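Open Day at Norkumo: Groceries, Grippers and a Long Table

The lab at Norkumo opened its doors on 21 August 2026, and by noon 164 people had signed the visitor sheet. Sanne Van den Broek, who runs the handling group there, spent most of the day beside the demonstration table.

Her group records people doing ordinary household jobs with a hand-held gripper. The recordings are used to train Tefera, the group's two-armed robot.

"We start with packaging because every home has it," she said. "A box is easy to hold if you know where it is stiff. The robot has to learn that from someone's hand."

Visitors could try the tool themselves. Each turn lasted 45 seconds, and Van den Broek said most people squeezed too hard at first. "They hold it like pliers. After two or three tries they relax."

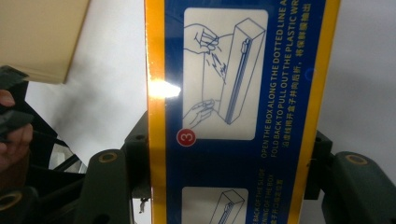 A boxed roll of plastic wrap between the gripper's jaws.

She is careful about what the robot can do today. It picks and places well, she said, but opening a package is still slow work. "Tearing along a dotted line is hard. You need one hand to hold and one to pull, and the cardboard does what it wants."

The group has 1584 recordings so far, most of them made since June. Van den Broek would like more from people outside the lab. "My own hands are in too many of them," she said. "I have habits. I don't want the robot to have only mine."

She also talked about wear. Padding on the fingers gives a better grip, but it takes a beating, and the group has tried material from two suppliers, Zuva and Gastov. She has not settled on either one.
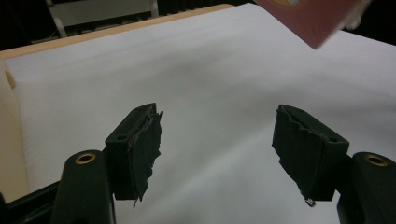 Does a visitor need any training before using the gripper?

Staff give a short explanation at the table, and that is enough for most people.

The next open day has no date yet. Van den Broek wants a second table for it, so that the line moves faster.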